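Skorau Poker Club Manager review: a back office for people with 10 tables and no patience

3 min read

I have run small poker and casino-night software for long enough to distrust any product that promises to be live by the weekend. Skorau says its Club Manager can be. It took us until the middle of March, and two of those weeks were spent waiting for the payment module to admit that our bank existed.

The license is $249 a month for up to 500 registered players. For that you get seating, tournament clocks, a loyalty ledger and a reporting screen in eleven shades of gray. We had been on Unimach before, which cost less and crashed more, usually on the final table.

Seating is the best part. Players sign up on their phones, the system draws the tables, and when someone busts out it rebalances without being asked. On a 40-player night it moved people sensibly and only once put a married couple side by side who had specifically requested otherwise.

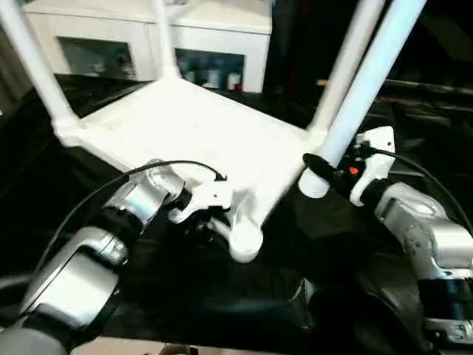 A white stool with a flat, square seat.

The loyalty ledger is less charming. Points post overnight, so a regular who wins something at 9 p.m. cannot spend it at the bar at 10, and you will be the one explaining this. Pramemley handles the same job instantly. It also wants a two-year contract and a setup call with someone from "success."

Support is chat only. I asked how to change the blind schedule mid-event and got a link to an article on changing the logo. The second reply was correct – and quick, to be fair.

Exports work. The CSV files open cleanly, and our Warrier accounting package took them without complaint, a courtesy it has never extended to me.

Pros: seating, clocks, clean exports
Cons: slow points, bank setup, that reporting screen

I'd renew for the seating alone, though I'm paying monthly until they fix the ledger.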